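17 December 2022

Back on the chairs today. I'd meant to finish the shelf labels first, but the Grallby order is still stuck somewhere between them and us, so chairs it is!

The question is the same one as in November: where do the armrest pads go when people are done with them? Everyone likes having one (me too, my elbows are ruined by about 10 in the morning), and then they get left on the seat, or on the floor, or in a desk drawer where I find them weeks later. My vote is that the pad lives on the armrest, full stop. Beige pad, black chair, you can spot it from the door.

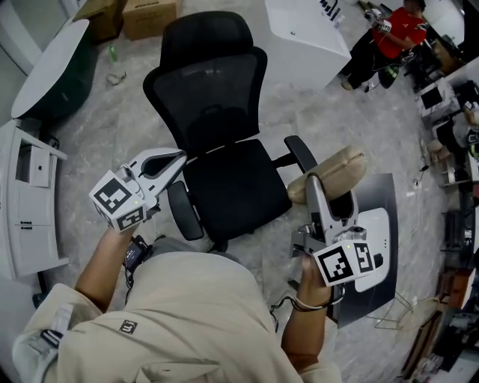 The other half of it is the floor. I love that marble pattern but it hides nothing, every bottle and scrap shows up, and the casters pick up whatever's small enough. So new habit, please: walk once around the chair before rolling it anywhere. Boxes go flat against the wall or out to recycling, and anything with a thin wire on it gets picked up first. I lost half an hour to a jammed caster last month and I'm still sore about it.

Brunton quoted 1,840 for a full set of new chairs, which, no. Tolletti sells the pads alone in packs of 2 and that's much more our speed. I'll order one pack and see whether the straps hold on the wider armrests before we get more.

Still to do: wipe down the mesh backs, tighten the wobbly headrest, call Grallby again about those labels.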